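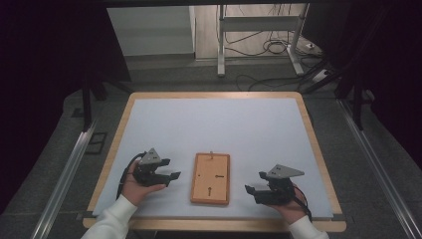
Notebook, No. 8

Workbench > Notes > Data collection

Picture frames, and what counts as one example

2018-04-13

Most of this week went to the picture frame task. The goal is a set of two-handed examples in which a small frame, lying face down on the table, gets its back handled: clips turned, backing lifted, backing put down again. A person does the work with a hand-held gripper in each hand. The learning system later gets the motion of both grippers and the opening of the jaws, and has to produce the same kind of motion from what it sees.

I picked the frame because the clips are small and stiff. A policy trained on blocks and cups can be sloppy by the width of a finger and still score well. A clip on a frame back leaves much less room. It also takes two hands in a way that is hard to fake, one to hold the wooden border still and one to push. If the holding hand does nothing, the whole frame slides across the board and the clip stays where it was.

The start pose is fixed by rule. Frame flat, back up, hanging tab away from the operator. Grippers on either side, jaws open, fingers pointing in. Recording starts from there and ends when both grippers are back in that position. I used to let people start wherever they liked, and the first second of every file was a different kind of wandering. Trimming it by hand took longer than recording it.

The clips themselves do not have a fixed start. The one near the middle may point left while the one below it points up, and the next example may have them the other way. That part should vary. Kusum Pandey keeps a list of clip positions and reads the next one out before each run, so that we don't drift toward the setting that is easiest on the wrists.

Each gripper has a gray triangular plate on top, and the tracking depends on it. When the operator rolls a hand too far outward, the plate turns away from the cameras and we lose position for a few samples. Short gaps can be filled. Long ones can't, and the example is dropped. In the first batch of 200 we dropped six for this, all of them from the right hand, all while pushing a clip away from the body. Moving the frame closer to the near edge of the board seems to help, as the elbow has somewhere to go. I have not tested this properly.

Cables are the other nuisance. Each gripper has one coming out of the back, and it has to run down and away on the outside. If it crosses in front of the hand it pulls, slightly, and the operator corrects for it without noticing. That correction then ends up in the data as if it were part of the task. I can see it in the traces as a slow sideways lean.

We log everything with Pikidier, which does what it should apart from the file naming. Zorica Stan wrote a small checker called Hisik that runs after each example and flags three things: lost tracking, jaws that never close, and an end pose too far from the start pose. It does not know whether the clip turned. For that, a person still looks at the frame and presses a key – yes or no. I would like to remove this step but don't have a good replacement.

Failed attempts are kept in a separate folder. If a finger slips off the clip and the operator tries again and gets it, the example counts as good, and the slip stays in. I argued against this in December and have changed my mind. A model that has only seen clean pushes has no idea what to do after a bad one.

The target is 2,000 examples over eight frames of different sizes. The small one goes first. Next up is a frame with a darker back, where the clips are harder to pick out, and I expect the numbers to get worse.

4 comments | 11 shares

Related notes
Calibrating two grippers against one table
Bisht file format: what I changed and why
Why Istura sessions are now shorter
Jaw opening is noisier than you think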